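Sorting the jewelry, finally

Saturday, March 16, 2024

12 comments | 574 shares

I've been threatening to do this for so long that Asger stopped believing me sometime last summer. Every July I say I'm going to sort out my jewelry before we go away, and every July I end up throwing one pair of earrings in my toiletry bag and shutting the drawer on the rest. Well! This weekend I did it. Or I did most of it, anyway (more on the chains in a minute, I'm still mad about the chains).

Some background for the new people. I don't own anything fancy. What I have is a lot of little stuff: charms, beads, bits that came off other bits, single earrings, pendants I bought at the Drakos street market because they were cheap and I was hungry and not thinking straight. My friend Kolbrún says I shop like a magpie and she's right. When we moved, it all got dumped into one drawer with the spare batteries and the takeout menus, and it stayed there.

So step one was getting it all out of the drawer and into a box. I grabbed the nearest cardboard box, which had already had a hard life, and set it on the table in the bedroom where I could make a mess and close the door on it at dinner time. The tablecloth is the shiny wipe-clean kind and I cannot recommend that enough for this job. Tiny things slide across it instead of getting lost in the weave, and you can sweep a whole pile into your hand in one go.

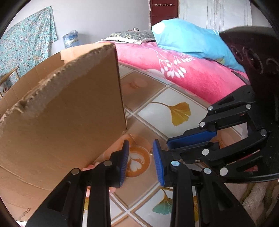 The box of many uses. Torn on top, still standing.

I had big plans for a system. I'd read a very long post (1,362 words, I pasted it into a word counter out of spite) about sorting by metal, then by type, then by how often you wear each thing. I lasted maybe ten minutes. Who knows what half of this stuff is made of? Not me. The butterfly is gold colored, and that's as far as my expertise goes.

What I ended up doing was much dumber and I liked it a lot better. Everything went into one of these:

Wear it now
Would wear it if I fixed it
Belongs to something else
Why do I have this

The second pile got big fast. I am apparently very optimistic about my own skills with pliers. The third one was the fun one, because every so often you'd find a charm and then, a good while later, the thing it used to hang from, and I'd yell across the apartment like I'd won a raffle.

The fourth pile had a safety pin, a key that fits nothing, and a button from a coat I gave to Troels years ago. Sorry Troels. Come and get your button.

Okay, the chains. If you take one thing away from this post, please stop putting thin chains in a heap. I had three of them in a knot the size of a walnut and I worked on it through an entire podcast. Baby powder helped a little. Two sewing needles helped more: you stick one in the middle of the knot, hold it still, and wiggle the other one until something loosens. Don't pull. I pulled, and now there's one more thing in the fix-it pile.

My favorite discovery was how well the little pieces look when they're spread out with space between them. In the drawer it was all one gray-gold lump. On the tablecloth, next to the ginkgo leaves and the latte cups, I suddenly wanted to wear every single thing. There's a peachy pink beaded bracelet I'd completely forgotten, and a ginkgo pendant that matches the tablecloth so well that I lost it twice.

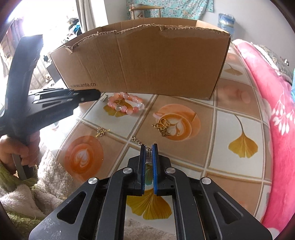 Where do you keep the tiny loose charms once they're sorted?

In a pill organizer, the weekly kind with the snap lids. I tried a Skevex bead tray first, but the lid lifts off all in one piece, and one bump sent everything under the bed.

The bracelets are going in a shallow dish on the dresser, so I'll see them in the morning and remember they exist. Necklaces get a hook each. I bought a strip of hooks for the inside of the closet door and it's going up as soon as Asger finds the drill, which he lent to Leif, who thinks he gave it back.

Still to do: jump rings for the fix-it pile (I ordered a bag of 300, which should see me into retirement), a proper clasp for the short gold chain, and a good soak and scrub for anything that looks dull. If you've cleaned cheap plated stuff without taking the color right off, tell me how in the comments. Last time I used toothpaste and I don't want to talk about it.

Share this post | 12 comments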